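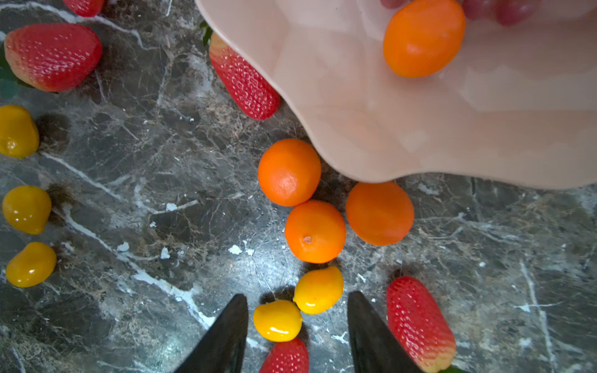
OK so I spent Saturday at the Tornthorpe open day and I have a lot of feelings about robots and fruit. Thread!

Background: Tornthorpe is the automation lab out past the Jarness exit, in the old tile warehouse. They open the doors to regular people once a year. I've lived 6 miles away forever and never went. My loss, apparently.

Parking was a mess. Bring quarters or park at the garden center and walk. The sign-in sheet was already on its second clipboard when I got there, and somebody at the desk told me they had 1,455 people come through last year. In that building!!

First stop was the Nägeli hall, where they had a conveyor thing sorting bottle caps by color. Fun for a minute. The kids in front of me loved it way more than I did.

Then I found the fruit table and that was pretty much my whole afternoon. Two arms, one pink bowl, a bunch of strawberries and oranges and grapes and little yellow guys. The job is to put the fruit in the bowl. That's the job. I stood there for 30 minutes.

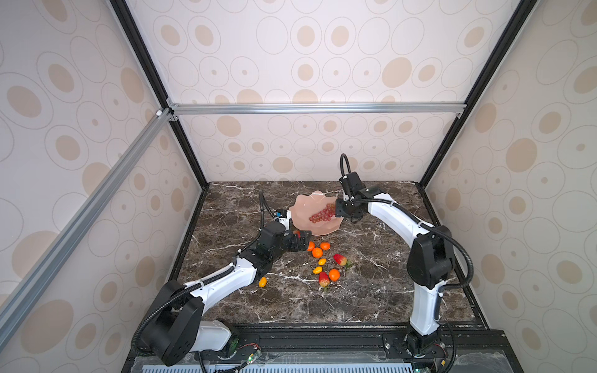 Both arms over the table, with the grapes in the dish. And yes, the wallpaper is a whole mood.

What got me is how slow and careful it all looks up close. You know how you pick up a strawberry without thinking? Watch a pair of flat black fingers line up on one and you start thinking about it a LOT. Which end do you grab? How hard do you squeeze? I have opinions on this now.

They let a few of us try driving one of the arms at the practice station next door (foam blocks, no fruit, probably wise). I got 2 blocks into a tray and knocked the tray off the table. The lady running it said that was above average - I think she was being nice.

Somebody asked if the strawberries get bruised. The answer was "sometimes," and then we got a really good five minutes on how fruit is harder than boxes. Boxes are all the same shape. Two strawberries never are, and grapes come in a floppy bunch with stems going everywhere. I'd never once thought about grapes as a hard problem.
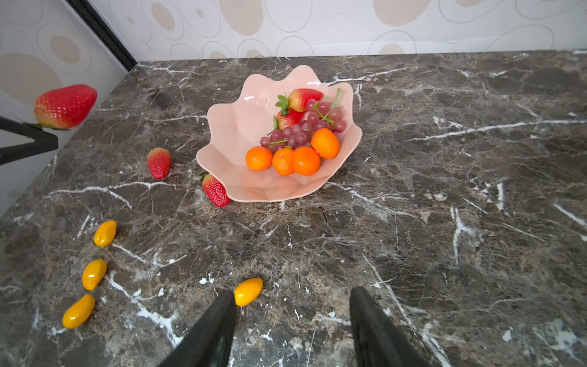
Anyway I asked what the two arms are for, like why not just one. One reason is reach. The other is that you can have one busy holding something while the other lines up on the next piece, same as you do at the sink with both hands. Made total sense once I heard it.

Food report: the Vanometti truck was out back and the line was long but the lemon ice was worth it. Get the large. The pretzels were gone by 2, so plan around that.

Would I go again? Already put it in my calendar for next August. If anyone local wants to carpool, reply here - I'm bringing a folding stool this time and I'm heading straight for the fruit.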